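How a Knockout Cup Works

Soccer teams play in two main kinds of competition. In a league, every team plays every other team and collects points. In a knockout cup, two teams play a game and the loser goes home. The winner moves on to the next round.

The Drullwood Cup is a knockout cup for small clubs. It starts in August, and 50 clubs entered this season. You might notice a problem with that number. Try cutting it in half again and again: 50, 25, then what? You can't have half a team.

Cup organizers fix this with something called a bye. A team with a bye skips the first round and goes straight to the second. In the Drullwood Cup, 14 clubs get a bye. The other 36 play 18 games, and the 18 winners join the 14 clubs that were waiting. That makes 32 teams, and 32 can be cut in half all the way down: 16, 8, 4, 2, and then one winner.

Each round has a name. When eight teams are left, the games are called quarterfinals. Four teams play in the semifinals. The last two play in the final.
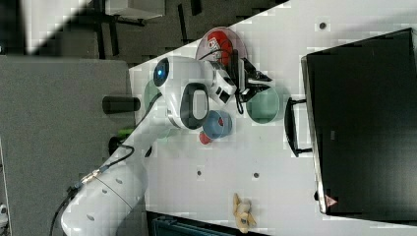 Who plays whom is decided by a draw. Every team gets a number, and each number is written on a ball. The balls go into a bowl and are picked out one at a time. The first team picked plays at home against the second team picked, the third plays at home against the fourth, and so on.

Playing at home can help. The players know the field, they don't have a long bus ride, and most of the crowd is cheering for them. When Braltbridge played Funon in last season's semifinal, 2,179 people came to watch. Braltbridge usually gets a crowd of 833.

What if the score is tied at the end? A cup game needs a winner. In the Drullwood Cup, the teams play 30 more minutes, called extra time. If it is still tied, there is a penalty shootout. Each team takes five kicks from the penalty spot, with only the goalkeeper in the way. If they are level after five each, they keep going, one kick each, until one team scores and the other misses.

Mwangi Kashindye was in goal for Braltbridge that day. The shootout went to seven kicks each, and he saved the last one. "I watched her hips, not her eyes," he said afterward. The kicker was Rosalía Marín, Funon's captain, who is 29 and plays in midfield. Drullwood Cup teams are mixed, so men and women play together.

Sometimes a small club beats a much bigger one. People call this an upset. It happens more in cups than in leagues, where one lucky afternoon is only a small part of a long season.

Words to know

Bye: a free pass to the next round.
Draw: picking which teams will play each other. In some countries, a tied game is called a draw too.
Extra time: more minutes added when a cup game is tied.
Upset: a win by the team most people expected to lose.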